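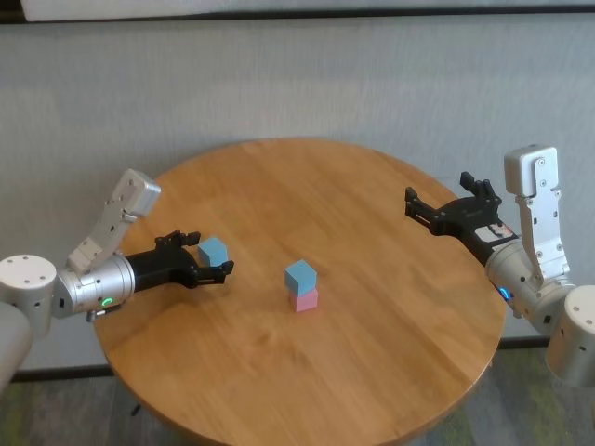
Figure 1. Blue cube on pink cube, round wooden table.

Week 6 notes: Reading a cluster report
Instructor: Rajkumari Yadav

Bring the Larnalside packet to section. These notes cover pages 1 through 9 of it. The appendix is for next week, and you can skip the glossary, which defines "incidence" wrong.

Background

Larnalside is a river town where people began to say, over a couple of years, that too many of their children had asthma. The county health office asked Seon-mi Ahn and Do-yoon Cheon to look into it. Their report came out in October and got a lot of local coverage, most of it under some version of the headline "Asthma hot spot confirmed." Read the report before you read the coverage. The word "confirmed" does not appear in it.

What was counted

The authors had school nurse records for 1,007 children and mailed a survey to all of their homes. They got 427 surveys back. Of those, 338 had a usable street address and could be placed on the map. Every map in the report is drawn from the 338. The abstract talks about "Larnalside children," as if all 1,007 were on it.

Work out the response rate yourself. It comes to a bit over 42 percent, and the mapped share is closer to one in three. Then ask who mails back a survey on asthma. My guess is parents of kids who wheeze, and I'd want to see some evidence against that guess before going further. The authors give it one sentence: "We have no reason to believe that nonresponse was related to the outcome." Having no reason to believe something is cheap if you didn't check. They had the nurse records for the families who didn't answer. They could have compared the two groups on recorded inhaler use in an afternoon.

The 13 blocks

The heart of the report is a set of 13 blocks on the east side, near the old Sudetti plant, where the asthma rate is said to be double that of the rest of town. Three things bother me.

First, the edges. The area has a notch in its north side that follows no street, school line or ward line I can find. If you draw the boundary after you've seen where the cases are, you will get a high rate inside it. This is the Texas sharpshooter problem from Week 3 - shoot the barn, then paint the target.

Second, small numbers. Some of these blocks have only a handful of mapped children. One extra case in a block that size moves it two colors on the map. The report shows rates with no intervals, and the color breaks were picked by the mapping software (Wokbridge, default settings). Change the breaks and a good part of the dark patch goes pale. Seo-ah Byun did this for her project last year and her maps are in the course folder.

Third, the case definition. The survey asks, "Has a doctor or nurse ever said your child may have asthma?" Look at "ever" and look at "may." A toddler who had one bad winter counts the same as a teenager on daily medicine. The county's comparison figure uses current, diagnosed asthma. Those two rates can't be set side by side, and Table 2 does exactly that.

What would change my mind

I'm not saying the east side is fine. Older housing, truck traffic and damp basements are all reasonable suspects, and a weak study of a real problem is still a weak study. I would take the finding more seriously with emergency visit data by home address, a boundary fixed in advance, and rates adjusted for age. Teodoro Arrieta's reply, also in the packet, asks for the first two. He is too easy on the survey, in my view, but his page on age mix is the clearest thing in there.

A word on the Ko index, since people asked. It rolls several neighborhood measures into one score. The report uses it to "control for" poverty. The score includes housing age, so adjusting for it may wipe out part of the effect you are trying to find. Don't use it in your own write-up unless you can say what's in it.

For section

Redo Table 2 with the nonresponders assumed to have half the asthma rate of responders, then the same rate. Write one paragraph on what happens to the headline. Keep your arithmetic, I will ask for it.

Read Arrieta pages 2 to 4.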